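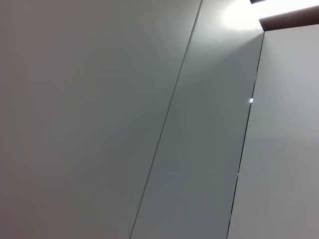 Dundano panels in the pale gray, looking up along the seams.

Trustau Dundano wall panels, matte gray
Reviewed by Trevor Marsden, 7/26/18

I don't trust anything sold as a weekend project, and I trust it less when the brochure has a photo of a couple laughing in front of it. So I put off the Dundano panels for a long time. What changed my mind was the old wall, which had been patched and painted so often that it looked bad in any light, and a quote to have it skimmed and repainted that came to more than $1000.

The panels went up last November. I paid $263 a box, plus the trim pieces, which are sold separately and which the website mentions well after you have put the boxes in your cart. Be warned that the trim is not optional if your wall meets another wall at a corner, and I have yet to see one that doesn't.

First, the color. Trustau calls it a neutral gray. I would call it several grays taking turns. Next to the light it goes nearly white, with a bit of green in it if I'm being fussy. Farther off it's a cool gray, and down toward the dark end it picks up something close to brown. Carla Qudah, who shares the room with me, likes this. I bought gray so that I wouldn't have to think about the wall, and I have spent more time looking at it than I ever did at the old one. If you are matching paint to it, take a panel to the store and then bring the paint home and look again before you open a second can. The printed sample card is no help at all. It is the size of a business card, and at that size any gray looks fine.

The finish is better than I expected. It's flat and plain with no fake grain pressed into it, and it doesn't throw glare back at you the way the satin version did in the showroom. I have wiped it down with a damp cloth and nothing worse happened. I haven't tried anything stronger on it. The leaflet says mild soap is safe, but it also says installation takes an afternoon.

About that afternoon. It took us 2 days, and neither of us is new to this. The panels are light enough for one person to lift and too long for one person to hold straight, so plan on a helper whatever the box says. Getting the first one plumb ate most of a morning. Everything after it depends on that edge, and the instructions give it one drawing and no words.

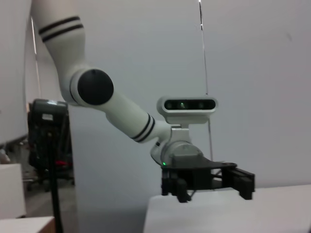

The seams are where I expected to be let down. The brochure uses the word "seamless," and that's just false. You get a thin dark line wherever two panels meet, and you will see it. What I'll grant is that the line is neat. Ours stayed crisp nearly all the way, going a little soft toward one end, and I can't say for sure if that is the panel or my cutting. From a desk chair I stopped noticing them after a week or so. Light coming in from the side brings them right back - if you have a bright fixture or a window close to the wall, hang the panels with that in mind.

I also looked hard at the competition. Simumgate makes something similar with a wider joint that is meant to be seen, and in some ways that's the more honest product. It costs more per box and the grays run darker. The cheap option was a line called Tu, which dented when I pressed my thumb into the floor sample. I didn't need to know anything else about Tu.

Coverage is another place to read slowly. We had 136 square feet to do, and the calculator on the Trustau site gave us exactly enough boxes if you make no mistakes and have no window. We made mistakes and we have a window. I went back for one more box and the shade was a very close match, though not one I would swear to. Buy the extra at the start. The store took back an unopened box without a fight, which I'll count in its favor.

Things I still don't know: how the face holds up to years of chair backs, and if the edges will open up after a few dry winters. The warranty is long, but it covers "manufacturing defects" and I have never met a company that agreed with me on what one is. So far there isn't a scratch I can find on the part I look at most.

Would I buy them again? At $263, probably, for a workroom. For a living room I'd want to see a whole wall of it installed somewhere first, at the time of day I'd be sitting there. I would pay full price for better instructions and skip the laughing couple. Three and a half stars, and Carla says four.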